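로봇 조작 실습 강의 자료
5주차: 그리퍼 비교 시험의 설계와 기록
담당: Elfriede Nägeli / 실습: Bríd Ó Flaithearta
Prarnholm 실습동, 수요일 반

1. 범위

지난주까지는 단일 팔의 기구학과 손목 좌표계 보정을 다루었다. 이번 주는 양팔 구성에서 말단 장치를 바꾸어 가며 같은 과제를 수행시키고, 그 차이를 숫자로 남기는 방법을 다룬다. 과제는 바닥에 놓인 휴지통에 구겨진 종이와 포장지를 넣는 것이다. 물체의 형상이 매번 다르고 강성이 낮으며 투입구의 경계도 일정하지 않으므로, 강체 블록 집기 과제에서 드러나지 않던 그리퍼 간 차이가 나타난다.

비교 대상은 세 가지이다.

Kineo: 평행 개폐형 두 손가락. 손가락 면이 개폐 전 구간에서 평행을 유지한다.
Mura: 링크 구동형 두 손가락. 개폐 시 손가락 끝이 호를 그린다.
Leitner: 진공 흡착 컵. 대조군으로만 사용한다.

Leitner는 구겨진 종이에서 밀봉이 형성되지 않는 경우가 많다. 성공률 표에는 넣되, 파지력 분석에서는 제외한다.

2. 용어

파지 성공: 물체가 지지면에서 떨어진 뒤 2초 동안 손가락 사이에 유지된 경우.
투입 성공: 그리퍼가 열린 뒤 물체 전체가 통의 테두리 안쪽에 놓인 경우. 봉투의 접힌 부분에 걸친 경우는 실패로 기록한다.
재파지: 한 번의 시행 안에서 손가락을 다시 열고 닫은 경우. 횟수를 따로 적는다.
간섭: 두 팔의 링크, 케이블 또는 말단 장치가 서로 닿거나 안전 거리 안으로 들어온 경우.

파지 성공과 투입 성공은 반드시 분리해서 적는다. 지난 학기 보고서 중 다수가 두 값을 곱해진 상태로만 제시하여, 실패가 집는 단계에서 생겼는지 놓는 단계에서 생겼는지 구분할 수 없었다.

3. 시행 조건

그리퍼 하나당 40회를 한 묶음으로 한다. 물체 순서는 배포한 순서표를 따르며, 조별로 바꾸지 않는다. 팔의 최대 속도는 제어기에서 초당 400 mm로 제한한다. 통의 위치는 기준점에서 648 mm로 두고, 묶음이 끝날 때마다 다시 측정한다.

카메라는 머리 위치에 고정한다. 손목 카메라는 이번 주에 쓰지 않는다. 노출과 화이트밸런스는 수동으로 고정하고 값을 기록지 첫 줄에 적는다. 배경 물체는 치우지 않는다. 인식 모듈이 복잡한 배경에서 동작하는지도 평가 항목에 포함되기 때문이다. 다만 한 묶음이 진행되는 동안 배경 물체의 위치를 옮겨서는 안 된다. 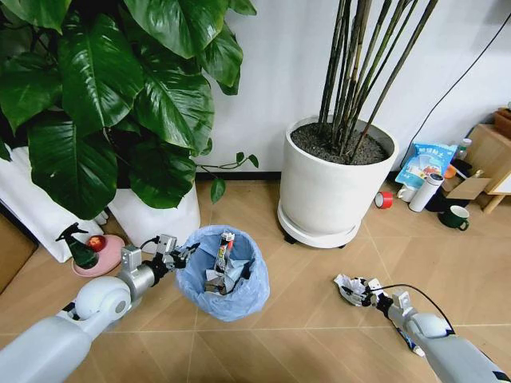 양팔 구성에서 그리퍼를 비교할 때는 놓는 동작의 여유 공간을 먼저 검토해야 한다. 한쪽 팔이 통 근처에 머무르면 다른 팔의 진입 경로가 좁아지고, 이 제약은 그리퍼의 폭과 링크 돌출량에 따라 달라진다. 왼쪽 그리퍼는 열린 상태로 통의 왼편 약간 위에 있고, 오른쪽 그리퍼는 구겨진 종이 또는 포장지를 쥐고 있다. 이러한 배치에서는 왼팔의 후퇴 완료 신호를 오른팔의 최종 접근 조건으로 둘지, 두 동작을 겹쳐 실행할지를 정해야 한다. 겹쳐 실행하면 주기가 짧아지지만 간섭 판정 기준이 엄격해진다. 오른팔에서 손목 쪽으로 호를 그리며 이어지는 검은 케이블도 충돌 모델에 포함한다. 링크만 모델링하고 케이블을 빼면 계산상의 최소 거리가 실제보다 크게 나온다.

통에 씌운 반투명 하늘색 봉투는 인식 측면에서 별도로 다룬다. 봉투가 테두리 위로 접혀 있고 옆면이 뭉쳐 있으므로, 깊이 영상에서 테두리를 원으로 근사하면 중심 추정이 치우칠 수 있다. 색상 분할 결과와 깊이 결과를 각각 저장하고, 두 중심의 차이를 시행별로 기록한다. 통 안에 이미 물체가 들어 있는 상태에서는 투입 높이도 달라진다. 내용물의 최고점을 매 시행 전에 다시 추정하고, 추정값이 테두리 높이를 넘으면 묶음을 중단한다.

4. 그리퍼별 유의점

4.1 평행 개폐형
손가락 끝의 높이가 개폐 중 변하지 않으므로 접근 높이를 한 번만 정하면 된다. 얇은 포장지는 손가락 면 사이에서 미끄러지기 쉽다. 파지력을 올리면 미끄럼은 줄지만 종이가 압축되어, 놓을 때 한쪽 손가락 면에 붙어 남는 현상이 관찰된다. 이 현상은 투입 실패로 적고 비고란에 '부착'이라고 쓴다.

4.2 링크 구동형
닫힐 때 손가락 끝이 전방으로 이동한다. 이동량을 보상하지 않으면 손끝이 바닥에 닿아 과전류로 정지한다. 보상표는 제어기의 설정 폴더에 있으며, 그리퍼를 교체한 뒤에는 다시 불러와야 한다. 열림 폭이 넓을수록 링크가 바깥으로 돌출하므로, 통 위에서는 완전 열림을 쓰지 않고 중간 열림으로 놓는다.

4.3 흡착식
포장지의 평평한 면이 위를 향할 때만 시도한다. 시도하지 않은 시행은 실패가 아니라 '미실시'로 분리한다. 분모가 달라지므로 표에 시도 횟수를 함께 적는다.

5. 기록 양식

한 시행을 한 행으로 적는다. 열 순서는 다음과 같다.

시행 번호, 팔(L/R), 그리퍼, 물체 번호, 파지 결과, 재파지 횟수, 투입 결과, 간섭 여부, 주기(초), 비고

주기는 접근 명령이 나간 시점부터 그리퍼가 후퇴 위치에 도달한 시점까지로 한다. 수동으로 개입한 시행은 주기를 비워 두고 비고에 개입 시점을 적는다. 빈칸을 0으로 채우지 말 것.

6. 분석

성공률은 점추정값과 신뢰구간을 함께 제시한다. 시행 수가 작고 성공률이 1에 가까운 항목이 있으므로 정규근사 대신 윌슨 구간을 쓴다. 두 그리퍼의 차이는 같은 물체 순서에서 얻은 짝지은 결과이므로 맥니마 검정을 적용한다. 독립 표본으로 처리한 보고서는 감점한다.

주기 분포는 재파지가 있는 시행과 없는 시행을 나누어 그린다. 합쳐서 평균을 내면 봉우리가 두 개인 분포가 가려진다.

7. 제출물

가. 기록지 원본 (CSV)
나. 제어기 로그. 파일 이름을 바꾸지 않는다.
다. 보고서 5쪽 이내. 실패 시행의 분류표를 반드시 포함한다.
라. 케이블을 포함한 충돌 모델과 포함하지 않은 모델의 최소 거리 비교 그래프

제어기 로그의 시각과 카메라 시각이 어긋난 조는 실습 시간에 Ó Flaithearta에게 동기화 스크립트를 받아 적용한 뒤 제출한다.

다음 주 예습: 힘 제어 파지, 교재 7장 앞부분. 손가락 끝 힘 센서의 영점 보정 절차를 읽어 올 것.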